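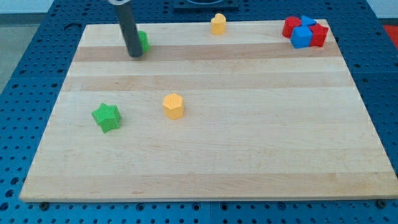 Vol. 5, No. 2 | Page 2

Shape blocks back at Mesidholm

The toy library at Mesidholm has put its shape blocks out again, starting Thursday. Visitors can try them on the big wooden board in the front room before signing a set out. The shapes include a cube, a triangular prism, a cylinder and a yellow heart, and the colors are red, blue, green and yellow.

Nosden, the shop next door, paid for the new storage bins. The library now holds 200 blocks in all. Families may keep a set for two weeks and should bring it back in the same bag. Sets can be reserved at the desk.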